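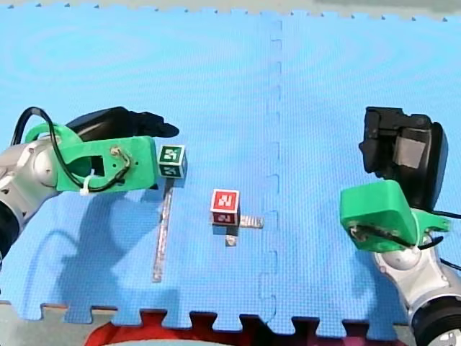

Foam puzzle mats are the flooring you buy when the real floor has started to hurt. Ours come from the Cirkberg range, in blue, and the questions below come from the Hivlow inbox. Start with the seam: two tiles meet in a zigzag of teeth, and when they are pressed down properly you get a thin line. If yours looks like a mountain range, one tile is probably turned the wrong way.

**Do I have to leave the teeth on the outside edge?**

No. Border strips are sold separately, a fact we mention often. Plenty of people leave the tabs showing and call it a style.

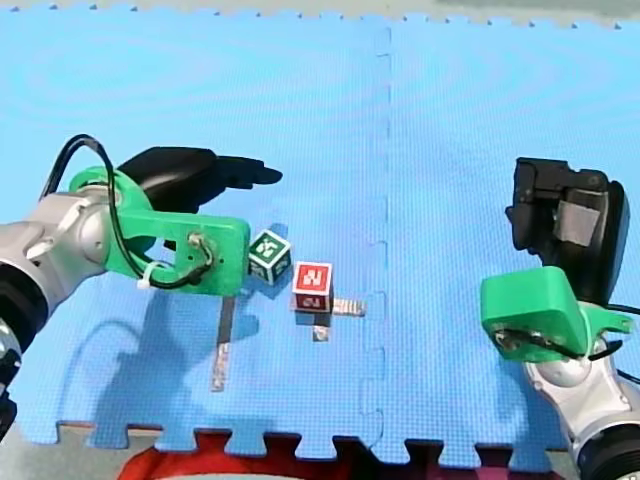
*Cirkberg blue with the tabs left on, plus two small cubes and some tape.*

**Can I put tape on it?**

Yes, within reason. Peel it back slowly and low to the surface. Ronanora, our older line, is softer and holds a grudge, so try a corner first.

**How many tiles do I need?**

Measure the floor, then measure it again without the sofa in it. Order number 252 in our files is a single tile, and order 300 is the rest of the room.
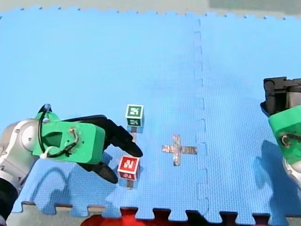 *Reading time: 2 minutes*

**Will straight lines stay straight?**

A cross of silver tape, like the one on this mat, lies flat enough on the fine texture. Keep tape off the seam if you plan to take the tiles apart. You will forget, and then you will own one long tile.

**Will small things stand up on it?**

Flat-bottomed ones, usually. Wine glasses are your own business.

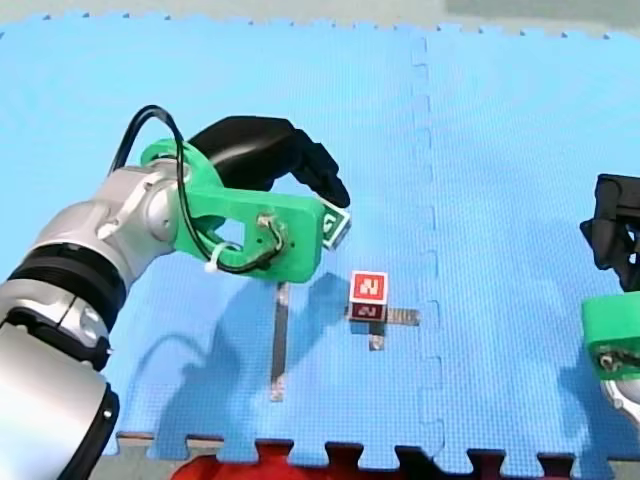

*Red cube upright on the mat, second cube held to its left at an angle.*

**How do I clean it?**

Damp cloth, mild soap, then stand the tiles on edge to dry. Please don't use the dishwasher – we have seen the photos.

**Can I return opened tiles?**

Within the month, if they still interlock. Quote item 671 for Cirkberg and 207 for Tamihana, and include the loose bits that popped out of the corners.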